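**Les deux derniers candidats de « Duel en cuisine » sont connus**

La production a dévoilé vendredi les noms de Chanida Rattanakul et de Bastian Fuchs, qui complètent la distribution de la cinquième saison. Le tournage commence en août dans les studios d'Anmont.

Chanida Rattanakul a passé 9 ans dans la série hospitalière « Les Gardes de nuit ». Elle dit cuisiner peu, sauf le dimanche, et compte prendre quelques cours avant l'été. Bastian Fuchs, ancien gardien de handball, a déjà participé à une émission de danse il y a deux ans. Il avait été éliminé au troisième prime.

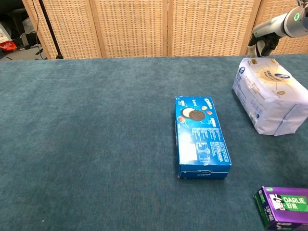 Côté jury, Rianne Vermeulen conserve la présidence. Sakda Boonchu rejoint l'équipe à la place de Kamonchanok Boonyarit, partie préparer son propre programme chez Stevudora.

Le règlement change sur un point : l'épreuve d'ouverture passe de 30 à 20 minutes, et le candidat arrivé dernier affronte directement l'avant-dernier. Le vote du public ne compte qu'à partir de la demi-finale.

Les premiers tournages se font devant 70 spectateurs. Les inscriptions pour le public ouvrent en juin sur le site de l'émission. Il faut avoir 16 ans révolus et présenter une pièce d'identité à l'entrée.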